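3.2 Schaumstoff als Unterlage: was die Leute wirklich auf dem Tisch haben

Bevor ich zu den Messwerten komme, muss ich kurz bei den Unterlagen bleiben, denn die haben mich mehr Zeit gekostet als der ganze Rest. Wer in kleinen Werkstätten nach Lärm fragt (und das habe ich einen halben März lang gemacht), bekommt meistens etwas über Türen und Kompressoren erzählt. Über die Tischplatte redet man kaum. Dabei klappert dort ständig etwas! Im Fragebogen habe ich deshalb einen eigenen Block dazu eingebaut, und von den 200 verschickten Bögen kamen immerhin 23 mit ausführlichen Randnotizen zurück, die ich alle gelesen und teilweise mehrfach entziffert habe.

Am häufigsten lag Schaumstoff auf dem Tisch, mal als Zuschnitt vom Meter, mal als Rest aus irgendeiner Verpackung. In der Werkstatt Aslow hatte man vorher Filz, bei Staltance Gummimatten, und beide sind inzwischen umgestiegen. Als Grund wurde mir vor allem das Putzen genannt – mit Akustik hatte das erst mal gar nichts zu tun.

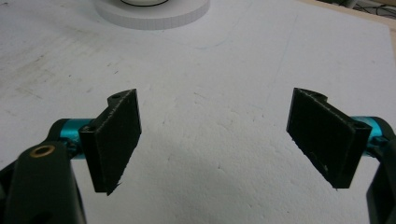

Abb. 4: Breite weiße Schaumstofffläche, darüber zwei schwarze Greiferfinger.

Für den Vergleich habe ich das Fallgeräusch genommen, wie in Abschnitt 2 beschrieben: immer dieselbe Stahlkugel, immer dieselbe Höhe, und ich daneben mit angehaltenem Atem. Insgesamt sind so 2833 Aufnahmen zusammengekommen, von denen ich nach dem Aussortieren (Straßenbahn, Husten, einmal ein Telefon) fast 1000 für die Auswertung der Unterlagen verwenden konnte. Die Auswertung lief mit Ureo, die Gewichtung folgt dem Vorschlag von Triantafyllou.

Überrascht hat mich, wie wenig die Dicke ausmacht, sobald die Platte darunter steif genug ist. Auf dem wackligen Klapptisch sah das ganz anders aus, da dröhnte trotz Schaumstoff die halbe Konstruktion mit. Ich habe die Klapptische deshalb getrennt gerechnet und komme in 3.4 darauf zurück.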